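Mostuvon Suture Rows
README, last touched 15/05/2025

What this is

Mostuvon is a collection of 2,422 still pictures of stitched tissue, put together for people who care about how a row of stitches sits. If you were hoping for stitches in a sweater, the Hattar set is two folders up and much easier to look at over lunch.

Contents

rows/ holds 1,241 pictures of interrupted stitches. The remaining pictures are in misc/, a folder name we chose in December and have regretted ever since. Labels live in labels.csv, one line per picture.

What gets labeled

The thread color, the stitch type, and the line of the incision wherever it shows. Black thread on pink tissue is the easy case. Shine is the hard one – a wet surface throws bright specks all over the place, and early labelers marked plenty of them as knots.
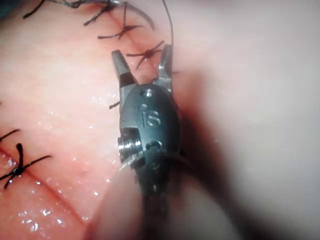 Known problems

1. Incision lines that pass behind stitches are drawn as one line. Enura's labelers wanted them split. We argued for 6 weeks and drew one line.
2. A crease and a closed incision can look alike. Check the "unsure" column before trusting either.
3. Spacing is not measured. Please stop asking for millimeters.

Loading

Use the Mesidura reader, version 6 or later. Older ones open the files fine and then lose the labels – quietly, of course.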